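Sorting and Folding of Mixed Cotton Garments at a Shared Laundry Table

Project report, second-year module in Household Textiles
Győző Bodnár
Supervisor: Willy Goossens
Submitted in April

1. Background

The Vestanholm student residence has one laundry room with a single folding table. Residents fold there after drying, and a backlog builds up in the early evening. The project examined whether a fixed folding order would shorten the time each person spends at the table, and which garments cause most of the delay. Ironing, washing temperature and detergent were left out of the study.

The question was suggested by an earlier report in the same module (Walczak), which dealt with towels and bed linen. Towels have four straight edges and no openings. The results could not be carried over to clothing without further work.

2. Materials

The test load was made up of 54 garments, all cotton or mostly cotton. T-shirts formed the largest group, with 35 pieces. The remainder were shorts, pyjama bottoms and long-sleeved tops. All had been worn and washed many times before the project, and several carried printed lettering. No garment was bought new.

Folding was done on a pale, cream-coloured tabletop. A plain surface was preferred to a patterned cloth, as the outline of a garment is easier to follow against it. Times were taken with a kitchen timer and written by hand on a record sheet. The sheet had columns for garment type, starting state, time to flat, time to folded, and remarks.

3. Method

Each garment was dropped on the table from chest height and folded from wherever it landed. Work was split into two stages. Stage one ended when the garment lay flat with both sleeves or legs free. Stage two ended when it had been folded to a rectangle and placed on the stack.

Two procedures were compared. In the free procedure the folder worked in any way he or she liked. In the fixed procedure the folder followed these steps:

Find the bottom hem by its stitching.
Lift the hem and let the cloth hang.
Lay the garment down with the hem nearest the body.
Smooth from the centre towards the sides.
Fold in thirds lengthwise, then in half.

Over 15 sessions, 921 valid timings were recorded. Timings were struck out if the folder was interrupted or if the garment fell on the floor. Sheets from the first two sessions used a different layout and were copied across by hand, and a few remarks were lost in doing so.

4. Results

4.1 Starting state

Three starting states were defined: spread, partly bunched and balled. Most T-shirts landed partly bunched. Garments in this state gave the widest range of times, and the two folders also disagreed most often on how to class them. The definition finally used was that at least one hem or side edge must be visible along part of its length, with the remainder of the cloth gathered or creased.

The blue T-shirt below meets this definition. A stitched hem can be followed on the lower left, while the upper middle part is ridged and the cloth is drawn up into a point low down, with creases running out to both sides. White lettering near the top is distorted by the folds, and the part that can be read, "p/reu/", appears to belong to a web address. 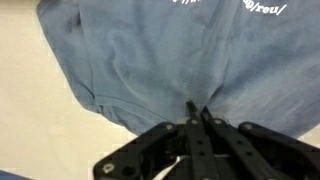
4.2 Effect of the fixed procedure

The fixed procedure shortened stage one for partly bunched and balled T-shirts. It made no clear difference to spread T-shirts, and it lengthened the work slightly for shorts. Shorts have two leg hems and a waistband, and the instruction to find the bottom hem led to hesitation. Stage two times were much the same under both procedures.

4.3 Remarks on fabric

Thin, faded cotton creased again after smoothing, mainly when it was pulled from one point. Lifting with both hands, set well apart on the hem, reduced this. Printed areas were stiffer and tended to hold a fold line.

5. Sources of error

Both folders became faster during the project. The order of the procedures was swapped between sessions, but the effect was probably not removed in full. Lighting in the laundry room is weak after five in the afternoon, and dark garments were harder to class then. The two folders are both right-handed.

6. Further work

The steps for shorts need rewriting, with the waistband as the starting edge. Long-sleeved tops were too few to support any finding and should be tested as a separate group. A card with the five steps has been put up beside the folding table at Vestanholm, and the record sheets are kept with the module papers.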